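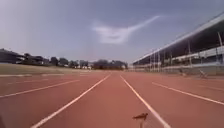

How do you stay in your own lane when you run on a track?

Pick a spot far down the straight, right between your two white lines, and keep your eyes on that instead of your feet.

I was a terrible wanderer when I started. My buddy Hooman Rahimi ran behind me one evening and told me I'd stepped on the left line 7 times before the first bend (he was enjoying himself way too much). So these are the things I do now, and they're easy!

Look up first. The lines seem to close in on each other in the distance, and the place where they meet is your target. I used to stare at the line by my foot, and guess what, I drifted straight toward it.

Next, jog one straight slowly. Let your arms swing forward and back – if your hands cross your chest, your hips start twisting and you'll feel yourself sliding sideways. Shoulders down, too. Mine creep up to my ears when I'm tired.

Then do 4 straights a little faster, walking back in between. Don't chase a time yet. I keep mine in a little Cultano notebook and the early pages are mostly grumbling.

Bends come last. Aim a little inside the middle of your lane and lean from the ankles, just a bit. Look a few strides ahead of you around the curve, then pick up your far-off spot again once the track straightens out.

If someone behind you calls out "track," check before you move over. And do your stretching on the grass, please – people come through fast!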